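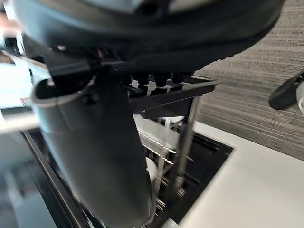
4. Fitting the Sandari under-sink filter

Read all of section 4 first. Cold supply only. Never the hot pipe.

In the bag: filter head, cartridge (part 1108), hose 1270 mm, tee piece, two olives, bracket and screws. Anything missing, ring Rorner before you cut any pipe.

4.1 Turn off the stopcock. Open the kitchen cold tap and let it run till it stops. Leave it open.

4.2 Clear the cupboard. Bucket and old towel under the pipe, there's always some left in it.

4.3 Fix the bracket to the side panel, not the back. Leave a hand's width under it or you wont get the cartridge out again.

CAUTION: check what's behind before you drill. Short screws only.
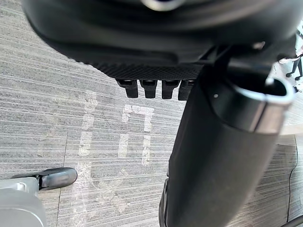 4.4 Cut the cold pipe, square cut. Clean off the burrs. Slide on nut, then olive, then push the tee home. Finger tight, then one full turn with a spanner. No more.

4.5 Push the hose into the tee until it stops. Tug it. If it comes out, trim the end square and try again.

4.6 Other end of hose into the port marked IN. Short hose from OUT to the tap tail. Getting these the wrong way round is the usual reason for poor flow.

NOTE: Grasby taps need the adaptor, sold seperately.
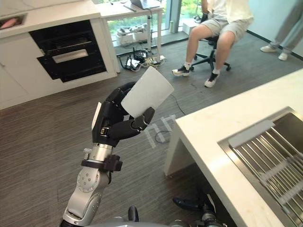 Thin white plate with rounded corners, tilted, in a black jointed hand.

4.7 Wet the seal on the cartridge. Push up, quarter turn to the right, feel for the click.

4.8 Close the tap. Open the stopcock slowly. Dry every joint with kitchen roll, wait, feel again. Drip at a nut: quarter turn more.

4.9 Run the tap until clear. Grey water at first is carbon dust, normal. Don't drink it.

Change cartridge every 1000 litres. Max pressure 5 bar. Over that, fit a reducing valve (Dudás or similar).

CAUTION: going away in frost, turn off and drain the head.

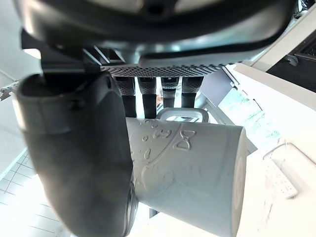
Mine dripped at the tee till I swapped the olive. Old one was marked from a previous go. Worth keeping spares in.
guest, February 11, 2018

Does the 1108 fit the older Sandari head? The guide doesnt say.
guest

Yes it fits, did mine in October. Bit stiff on the quarter turn.
guest

Reply | Report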